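Workshop notebook, Friday, May 21, 2010

Started the morning by emptying my pockets onto the bench, which is getting to be a habit. Six slips of paper this time, two of them the same idea written down on different days. I'd clearly forgotten the first one by the time I had the second! So I've moved everything into the one big book and thrown the slips out, and I feel lighter already.

Idea list, carried over

1. The label scheme for the Paltstead drawers. Xóchitl Ventura wants names instead of numbers and I've come around to her side. Need an afternoon with the door shut.

2. Simulated room with the blue floor. Both arms reach forward, and the right gripper points at the front of the cabinet, near the orange panel. 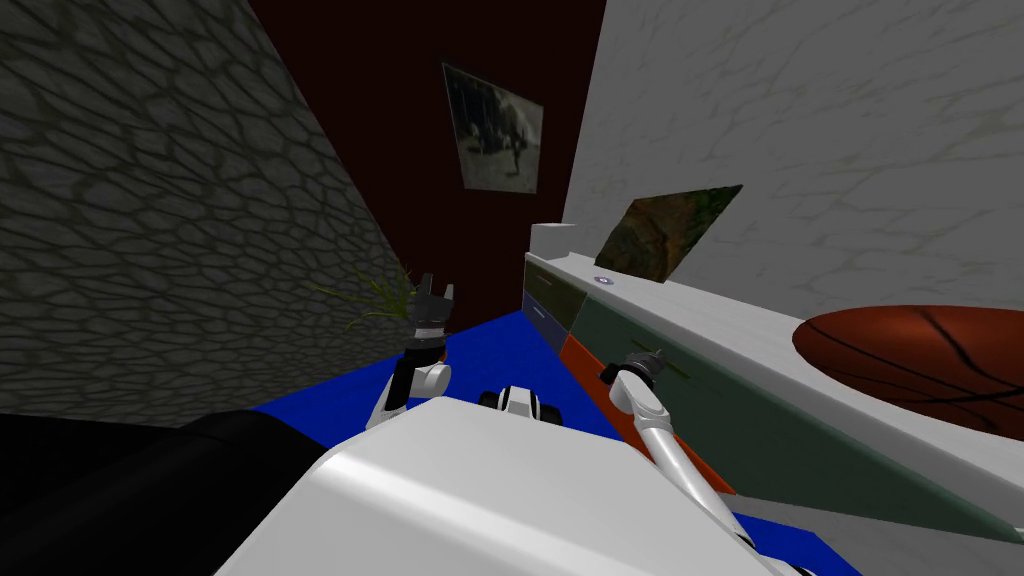 3. The Luvow handout. It has been on one list or another since November, poor thing. Either give it a date or cross it off. (Gave it a date – 30 minutes, first thing Monday.)

4. Same room, left gripper over the blue carpet near the dark wall, nothing held in it.

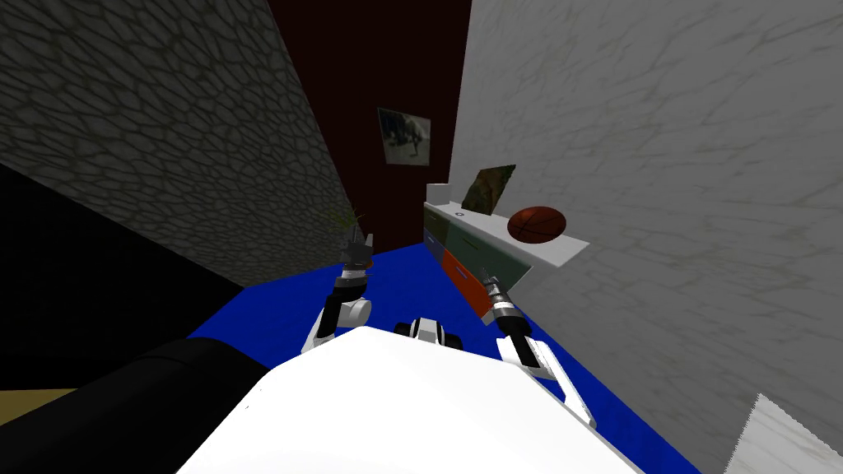

5. Ask Espinoza if the Vistden folder can be closed. I keep opening it, reading it through with great interest and putting it back.

How the list is working

Twelve lines last week, five today, and I don't miss the ones I dropped. Xóchitl suggests writing the very next step beside each idea, small enough to do before coffee. Tried it on item 5 and had the note to Espinoza written before I'd sat down properly. Will do the others after lunch – must bring the good pen back from the front desk.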